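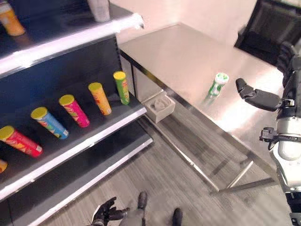 Unit 6: The Advance and the Day Sheet

Most trouble on the night of a show starts with something that was never written down. The advance is the exchange between venue and act, before the show, that settles those things. The day sheet is the one page that comes out of it.

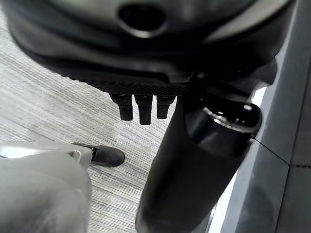 Cristóbal Cáceres
Course instructor, Small Venue Production

Start the advance as soon as the show is confirmed. Ask the act for a stage plot, an input list and a mobile number for whoever will be traveling with them. If the plot is old, ask again. Dudar played our March show on a plot that still listed a second keyboard, and we had run lines for a player who left the band last year.

Send back what the room really has: stage size, power outlets, monitor mixes, parking, load-in door. If you have 8 inputs, say 8. A band that knows this will leave the extra drum mics in the van.

Hospitality
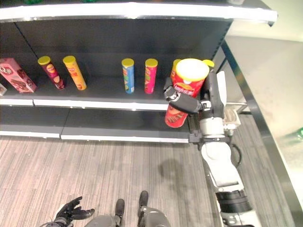 Small acts rarely send a long rider, but they will have driven for hours and somebody has to feed them. Agree on a hot meal or a cash buyout, and write down which. Ask about allergies in the same message. For the dressing room, buy things that are packaged and will still be fine after midnight. Chips in a canister, like the red one in the photo, can be closed again and will survive the van — bags get sat on. Put out water before load-in.

The day sheet

Keep it to one side of paper. List load-in, soundcheck, doors, each set and curfew, in that order. Headliner checks first, opener last, so the opener's gear stays where it is.

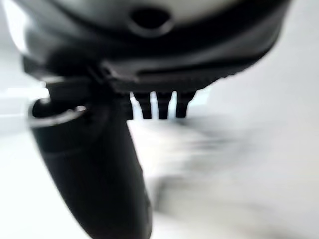 Allow 30 minutes between sets if both acts use their own drum kit. Sharing a kit saves a lot of that, but get the agreement in writing during the advance. Drummers usually bring their own cymbals, snare and pedal.

Print the curfew in bold and tape a copy beside the mixing desk.

For next class

Write a day sheet for a two-act bill: Funex headlining, Hamdan opening, in a 500-capacity room with one shared dressing room. Doors are at 8. Use the Irstead stage plot from the reader as your house plan.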